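Why Does the Dryer Take Two Rounds? My Project on Dorm Laundry Airflow

I picked this topic because I was annoyed. The dryer on my floor at Kendinell Hall, a vented electric Volla, needed two full cycles to dry one normal load, and every cycle costs money. So when our home technology class had to choose something for the final project, I already had mine. My project partner was Nisha Tomar, and our instructor, Danuta Tomaszewski, signed off on the plan as long as we promised not to open up the cabinet or touch anything electrical. Fair enough!

My first guess was the heating element. Everybody on the floor said the same thing ("it's old, the heat's going"), and I pretty much believed it. But the clothes came out hot, just damp, and the drum was warm every time we opened the door. Nisha had been reading up on dryers and said hot and damp usually points to the air having nowhere to go. A dryer has to heat the water out of the clothes and then push all that wet air outside. If the second part is slow, you get a little steam room full of socks.

So we made a test load. We wanted the same load every time, which sounds easy until you try to get a college student to lend you towels for a month. In the end we used a set of hand towels and kitchen cloths from the thrift store, washed them on the same setting each time, and weighed them before and after on a kitchen scale. Dry, the whole set came to 1124 grams. Anything above that number after a cycle was water still in the cloth. We did our runs on Tuesday mornings, when the laundry room is dead quiet and there's no line behind you.

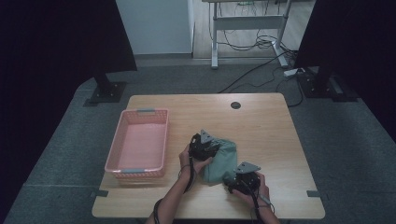
The weighing took longer than the drying, or it felt that way. Our first few numbers jumped all over the place and we couldn't figure out why, until Nisha noticed that I was letting the towels sit while I looked for a pen. Warm cloth keeps losing water while it sits there. After that we had a rule – out of the drum, onto the scale, write it down, and then talk.

Once the numbers settled, we looked at the vent. The lint screen was clean, and I'd been cleaning it like a good citizen all semester. But clean isn't always clear. Mieczysław Kaczorowski, who looks after the building, told us to run water over the screen, and the water just sat on top of it. Dryer sheets leave a waxy film you can hardly see. I scrubbed it with dish soap and an old toothbrush, let it dry overnight, and the water went right through.

That helped, though less than I'd hoped. We still needed a second cycle, only a shorter one. The bigger problem was behind the machine. Mieczysław pulled it out for us (I stood well back) and the duct was squashed nearly flat against the wall. It was also the soft foil kind, 11 feet of it, looped around like a garden hose. He swapped it for a short rigid piece and left a proper gap at the back.

The next run dried the whole load in one cycle. We repeated it the week after and got the same result, so I don't think it was luck.

There are things I'd change. We fixed the screen first and the duct second, so I can't say how much the duct would have done by itself. We also only had the one dryer. I wanted to compare it with the Staltetti upstairs, but it was out of order from October until we'd finished, and I ran out of time. My next step would be measuring the air at the outside vent before touching anything, so there's a real "before" number.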